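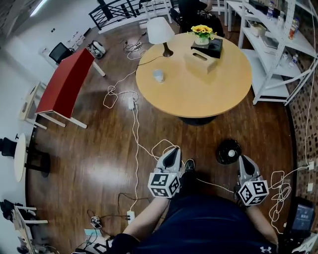
Ehab Ashour
Feb 12, 2019

Day two of sorting out the front room at Taltarholm. Today is cables.

Ehab Ashour
Rule I'm trying: if it plugs in, it lives near a wall. The lamp can stay on the round table -- it just needs a shorter route to a socket.

Ehab Ashour
Spare adapters go in a box, labelled. White cable all looks the same by March.

Ehab Ashour
Sunflowers are staying. So are the tissues.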